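Betreff: Re: [Deko-Liste] Kunstblumen in Glasvasen, kleines Regal auf dem Tisch

Hallo zusammen,

am Montag kam die Frage nach den hohen Glasvasen, und ich hatte versprochen, etwas ausführlicher zu antworten. Zur Erinnerung noch einmal die Anfrage:

> Wir wollen bei uns im Büro zwei Sträuße aufstellen, einen roten und einen
> blauen, beide künstlich. Die Vasen sind aus Klarglas und ziemlich hoch.
> Bisher kippen die Stiele immer zur Seite, und auf dem großen Tisch wirkt
> das Ganze verloren. Hat jemand Erfahrung mit einem Aufsatz oder kleinen
> Regal? Und lohnt sich echtes Wasser bei Kunstblumen überhaupt?

Ich gehe der Reihe nach vor.

1. Aufsatz oder kein Aufsatz

Ein kleines Regal auf dem Tisch hilft. Die Sträuße kommen auf Augenhöhe, und davor bleibt die Platte frei. Wir haben es zuerst mit einem niedrigen Holzkasten versucht, der sah aber aus wie vergessen. Dünne schwarze Beine sind besser, sie fallen auf hellem Holz kaum ins Gewicht. Das Regal gehört nach hinten und darf ruhig etwas aus der Mitte gerückt sein. Die beiden Vasen stehen nebeneinander, Rot links, Blau rechts, und jeder Strauß darf sich ein wenig nach außen neigen. Wer sie ganz gerade ausrichtet, bekommt zwei Besen. 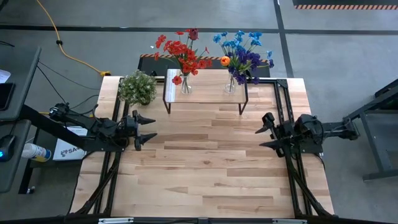
2. Stiele kürzen

Die Stiele aus der Serie Floleder sind im Lieferzustand 578 mm lang, die blauen von Gritari 560 mm. Für unsere Vasen war beides zu viel. Ich habe die roten auf 440 mm gekürzt, mit einem Seitenschneider, weil eine Haushaltsschere am Draht scheitert. Die blauen habe ich länger gelassen. Das gibt einen kleinen Höhenunterschied, den man aus der Entfernung kaum wahrnimmt, der aber verhindert, dass alles auf einer Linie endet.

Vor dem Kürzen bitte die Stiele in die Vase halten und die Stelle mit Klebeband markieren. Ein paar Stiele habe ich beim ersten Mal verdorben, die liegen jetzt als Füllmaterial in einer Schublade.

3. Ansicht von unten

Daran denkt man beim Einrichten im Stehen nicht. Wer am Tisch oder dahinter sitzt, blickt auf Beine, Plattenkante und Stiele und sieht von den Blüten weniger, als man meint. Ich setze mich deshalb einmal hin, bevor ich die Vasen endgültig hinstelle. Bei klarem Glas sind die Stiele genauso sichtbar wie die Blüten, also keine Preisschilder, keine Drahtenden, keine Gummibänder.
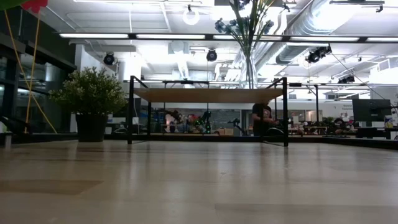
Die Höhe des Aufsatzes würde ich danach wählen, was hinter dem Tisch passiert. Unserer misst 154 mm in der Tiefe, mehr braucht es für zwei Vasen nicht. Bei einem tieferen Regal wandern die Vasen erfahrungsgemäß nach vorn und werden irgendwann umgestoßen.

Eine Grünpflanze dazu ist sinnvoll. Etwas Rundes, Kleinblättriges in einem schwarzen Topf nimmt den Sträußen das Steife und passt zu den Beinen. Sie steht besser links am hinteren Rand als zwischen den Vasen.

4. Umstecken und Wasser

Zum Umstecken nehme ich einen Strauß immer ganz heraus und lege ihn flach auf den Tisch, die Stiele zur Vase hin. Dann lassen sich die Blütenblätter einzeln zurechtbiegen, was in der Vase nicht geht. Beim Liegen drücken sich ein paar Blätter platt, das ist kein Schaden. Kurz auseinanderziehen reicht.

Zum Wasser: Ein wenig am Boden macht das Glas lebendiger und die Vase unten schwerer. Mehr als ein paar Fingerbreit würde ich nicht einfüllen. Der Draht in den Stielen rostet an den Schnittstellen – ein Tropfen Klarlack auf jedes Ende hat bei mir geholfen. Das Wasser wechsle ich, sobald sich ein Rand absetzt.

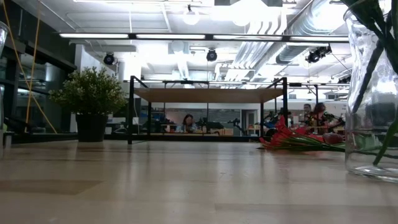

Todorova hatte dazu vorab geschrieben, bei ihr sei das Wasser nach wenigen Wochen trüb geworden, und sie nehme inzwischen Glaskies von Ormont. Der halte die Stiele besser fest als Wasser, zerkratze aber dünnes Glas, wenn man ihn zu schnell einschütte. Sie lege die Vase dafür schräg und lasse ihn an der Wand hinunterrutschen.

Das habe ich noch nicht ausprobiert. Wer beides kennt, bitte über die Liste antworten, dann haben alle etwas davon. Mich interessiert vor allem, ob sich die Stiele aus dem Kies wieder herausziehen lassen, ohne dass die Blätter unten abgehen.

Viele Grüße
aus der Werkstatt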